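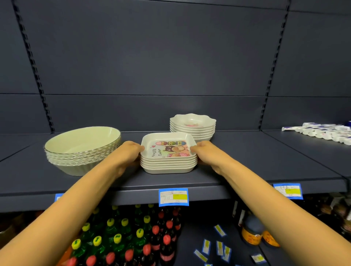 Atelier de céramique, cahier de laboratoire
Jeudi 19 mai 2022
Dossier : carreaux de pavement de Drovden, émail stannifère, essais de restitution
Rédaction : Trinidad Espinoza

Objet de la séance

Reprise des essais d'émail blanc pour les carreaux de substitution du pavement de Drovden. Il est rappelé que le pavement porte la date de 1628 sur le carreau central et que les lacunes à combler se situent toutes dans la bande de bordure, côté nord. La demande porte sur des carreaux de ton voisin, discernables de près, sans craquelure artificielle et sans patine rapportée. Le marquage au revers reste obligatoire.

La présente entrée couvre la préparation de l'émail, la pose sur biscuit, la conduite de la cuisson et les premières observations au défournement des éprouvettes enfournées en début de semaine. Les essais de décor au cobalt font l'objet d'un feuillet séparé, à l'exception des remarques portées en fin d'entrée.

Terre et biscuit

La terre employée est la terre calcaire de Purkonura, livrée en pains. Le nouveau lot est plus clair que le précédent à l'état cru. Après cuisson de biscuit, l'écart subsiste : le tesson tire sur le chamois, celui du lot ancien était franchement rosé. Les deux lots ont été séparés sur l'étagère et les revers marqués à l'engobe noir, A pour l'ancien, B pour le nouveau. Merci de ne plus les mélanger, même pour des essais sans suite.

Les carreaux ont été estampés dans le moule en plâtre, puis recoupés à l'état cuir sur le gabarit en zinc. Le biseau vers le revers a été conservé conformément aux originaux. Séchage entre plaques de plâtre, retournement matin et soir. Trois pièces du lot B présentent un voile d'angle. Elles ont été écartées de la série et serviront aux essais de coulure.

Le retrait du lot B n'a pas encore été mesuré sur un nombre suffisant de pièces. Tant que la mesure manque, le gabarit ne doit pas être modifié.

Préparation de l'émail

Bain préparé : 3000 g de matières sèches, base de fritte alcaline avec apport d'étain, kaolin en suspension. La fritte provient de Van der Merwe. Le sac était entamé et mal refermé, avec des grumeaux en surface ; la partie agglomérée a été retirée avant pesée et mise de côté dans le seau gris, étiquette du jour.

Pesée effectuée sous hotte, masque porté. L'oxyde d'étain a été incorporé en dernier, délayé à part dans un peu d'eau tiède, ce qui a nettement réduit les points blancs observés lors de la préparation précédente. Passage au tamis de 80, deux fois, avec rinçage de la brosse entre les deux passages. Il reste sur la toile un résidu sableux grisâtre, faible, déjà signalé au printemps. Sa nature n'est pas établie. Un échantillon a été séché et conservé en sachet.

Le bain a été laissé au repos pendant la pause de midi puis remué à la main. Sédimentation plus rapide qu'attendu. Une pincée de bentonite préalablement gonflée a été ajoutée, sans correction ultérieure. La densité a été relevée après cet ajout et portée sur la fiche du seau. Toute addition d'eau doit désormais être inscrite sur cette fiche, y compris les petites quantités versées pour « détendre » le bain en fin de journée. Les écarts d'épaisseur du mois dernier viennent très probablement de là.

Pose

Dépoussiérage du biscuit à l'éponge à peine humide. Pose par trempage à plat, face vers le bas, sortie par un angle. Le trempage vertical, essayé sur deux éprouvettes, laisse un bourrelet au bord inférieur qui se retrouve à la cuisson ; il est abandonné pour cette série.

Sur le lot A, l'émail prend immédiatement et l'épaisseur est régulière. Sur le lot B, la prise est plus lente et le film reste brillant quelques instants de trop. La porosité du biscuit est sans doute en cause. Il est proposé de baisser légèrement la cuisson de biscuit pour ce lot, à condition de le faire sur un demi-enfournement et de garder des témoins à la température actuelle.

Les chants ont été nettoyés au couteau puis à l'éponge. Sur les originaux, des coulures irrégulières débordent sur les chants ; elles n'ont pas à être imitées, le joint les couvrirait et elles gêneraient la pose.

Une trace de doigt sur le carreau B de la deuxième rangée a été reprise au pinceau. Reprise visible à cru. À regarder attentivement au défournement, la question étant de savoir si ce type de retouche peut être admis ou si la pièce doit être lavée et réémaillée.

Cuisson

Four électrique du fond, programmateur Sokura. Le programme n° 2 a été utilisé sans changement : montée lente jusqu'à la fin du départ d'eau, montée régulière ensuite, palier, refroidissement libre porte fermée. Montres fusibles placées en haut, au milieu et en bas, visibles par l'œilleton pour celle du milieu seulement.

Le programmateur affiche toujours un léger retard au démarrage du palier. Le phénomène est constant et n'a pas été corrigé. L'appareil doit être contrôlé en septembre avec les autres régulateurs ; d'ici là, on se fiera aux montres pour juger de la cuisson et l'on reportera la valeur affichée à titre indicatif.

Enfournement sur pernettes, carreaux à plat, un étage laissé libre sous la voûte. Les plaques ont été repassées à l'engobe réfractaire. La plaque fendue a été retirée du service. Elle se trouvait encore dans la pile ce matin malgré la croix à la craie ; elle est maintenant cassée en deux et déposée à la benne.

Observations au défournement (éprouvettes du début de semaine)

Étage du bas : blanc légèrement bleuté, surface tendue, quelques piqûres au centre des pièces. Montre à peine inclinée. Cuisson un peu courte.

Étage du milieu : meilleur résultat. Blanc chaud, opaque, bord fondu sans manque. Comparaison faite avec le fragment témoin de Drovden, à la lumière du nord, fragment posé à sec puis humidifié. Le ton est proche. Le brillant reste supérieur à celui de l'original, dont la surface est usée par le passage. Aucun matage ne sera effectué à ce stade.

Étage du haut : retirement d'émail sur deux angles, lot B uniquement. Les zones concernées correspondent aux endroits où le biscuit avait été manipulé. La cause la plus simple serait un dépôt gras. À vérifier par un essai volontaire, une moitié de pièce touchée à main nue, l'autre non.

Tressaillage : aucun réseau visible à la sortie du four sur le lot A. Sur le lot B, deux pièces chantent encore. Elles ont été placées dans la boîte à couvercle et seront passées à l'encre dans une semaine. Un jugement sur l'accord entre terre et émail serait prématuré.

Remarques sur le décor au cobalt

Les poncifs relevés sur les carreaux conservés ont été repiqués sur papier neuf, l'ancien jeu étant trop encrassé pour donner un point net. Charbon de bois en poudre fine. Sur émail cru, le ponçage tient correctement à condition de ne pas souffler.

Le trait a été posé au pinceau long, puis le lavis. La dilution notée au feuillet précédent donne un bleu trop égal. Les originaux montrent une charge forte au départ du trait et un épuisement net en fin de course, que l'on n'obtient pas avec une couleur trop bien broyée. Un broyage plus court, à la molette, sera essayé. Il conviendra de noter le temps de broyage et d'éviter les mentions du type « normal » ou « comme d'habitude », qui ne permettent pas de reprendre un essai.

Le motif d'angle a été dessiné deux fois dans le mauvais sens. Le poncif porte désormais une flèche.

Sur la question, posée lors de la dernière visite, d'un report par décalcomanie : le procédé convient aux séries de vaisselle à décor imprimé et donnerait un contour parfaitement constant, ce qui est contraire à l'aspect de la bordure, où aucun motif n'est identique à son voisin. La peinture à main levée sur poncif est maintenue. La réponse écrite reste à faire.

Consignes et rangement

Le seau d'émail du jour est sous la table de trempage, couvercle bleu. Ne pas l'utiliser pour d'autres pièces que celles du dossier Drovden. Les eaux de rinçage vont au bac de décantation, jamais à l'évier. Le bac est presque plein ; la boue est à extraire avant le prochain bain.

Les tamis ont été rincés et suspendus. La toile du tamis fin se décolle sur un côté du cadre, réparation possible à la colle époxy, sinon remplacement à inscrire sur la prochaine commande chez Van der Merwe avec la fritte.

Suites à donner

Mesurer le retrait du lot B sur des barrettes, à cru, à sec et après biscuit.
Essai de biscuit plus bas, lot B, avec témoins.
Essai de contact gras, tel que décrit plus haut.
Broyage court du cobalt, à la molette, temps relevé.
Passage à l'encre des deux pièces du lot B.
Retrouver la fiche de pesée du bain de mars, absente du classeur. Elle a peut-être été rangée avec les fiches d'engobe.

Ajout, fin d'après-midi : la pièce voilée destinée à l'essai de coulure a été émaillée en épaisseur double et placée seule sur une coupelle de récupération, étage du bas. Four fermé, programme lancé. La clé de la salle des fours a été remise au tableau.

T. E.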